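Blackout cloth

Blackout cloth is a heavy fabric made to stop light from passing through. It is used for curtains, stage drapes, photographic rooms and temporary enclosures. In some regions it is also called dim-out cloth, although makers usually keep this name for fabric which lets a little light pass.

The older type is a dense cotton, dyed black and brushed on one side. The town of Dremley was known for this cloth, and its largest mill, Plasmont, had 27 looms for it. Later types have a layer of foam or acrylic on the back. They are lighter in weight, but the layer can crack if the cloth is folded many times in the same place. 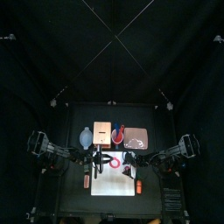
Black fabric draped as an enclosure over a dark tabletop

The colour of the inner face is important. White cloth throws stray light back into the space, and black cloth absorbs most of it. For this reason photographers prefer black on both sides, while curtains for homes often have a pale lining toward the window.

Cloth is sold by the metre or in full rolls of 100 metres. Sewn seams are the usual weak point – each needle hole lets in a small point of light. Makers advise overlapping the panels, or covering the seam with tape of the same colour.

Most coated cloth should not be machine washed. It can be wiped with a damp sponge and dried flat. Brushed cotton collects dust and is normally cleaned with a soft brush, always in the direction of the nap.

See also: Curtain; Darkroom; Stage drapes

Last edited April 24, 2020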